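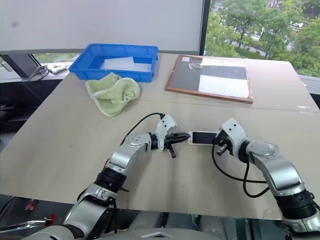
The two-arm cell at Skonen's Dredcombe lab, with a phone held in the right gripper.

Skonen releases handover planner for two-arm cells

May 6, 2024

Skonen has released version 3 of Irex, its motion planning software for robots with two arms. The main addition is a handover planner, which works out where the two grippers should meet, which one closes first and when the other may let go.

Earlier versions planned each arm on its own and checked for collisions afterward. That was fine for picking and placing, but it often left the second gripper with no good spot to hold once the first had taken the object. Irex 3 picks both grasps together before either arm moves. If no pair of grasps works, the planner looks for a place on the table to set the object down and pick it up again from another side.

The company has been using phones as its main test object. They are thin, slippery and easy to drop, and a dark glass screen is hard on depth cameras. Grippers also have to stay off buttons and away from the middle of the glass.

"The depth image of a switched-off phone is mostly holes," said Ljubica Vasić, who leads the planning team at the Dredcombe lab. "We take the outline from the color image and only trust depth around the rim."

A clear case makes that harder, as its edge can blur into the table behind it. Irex 3 therefore combines the head camera with close-up views from the wrist cameras and updates the outline of the object as a gripper gets near. The update runs five times a second.
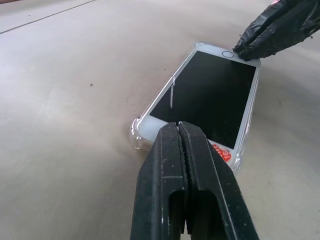

Test results

Skonen ran 200 handovers in its final round of tests before the release and says 183 were completed without a drop or an operator stop. Most of the failures came from the receiving gripper closing too far from the edge of the phone. The rest were planning timeouts – the software gave up when one arm was close to its joint limits.

Trays, towels and other items on the table are treated as obstacles unless the operator marks them as part of the task. Cables on the arms are still not modeled. Users are asked to set a clearance margin by hand.
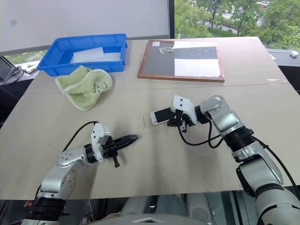
The right arm with a phone over the table; the left gripper is closed and empty.

Irex 3 is a free update for current license holders. Settings files from version 2 will load, but grasp libraries have to be rebuilt with the Ivanov tool included in the package. A patch that shortens planning near joint limits is due in June.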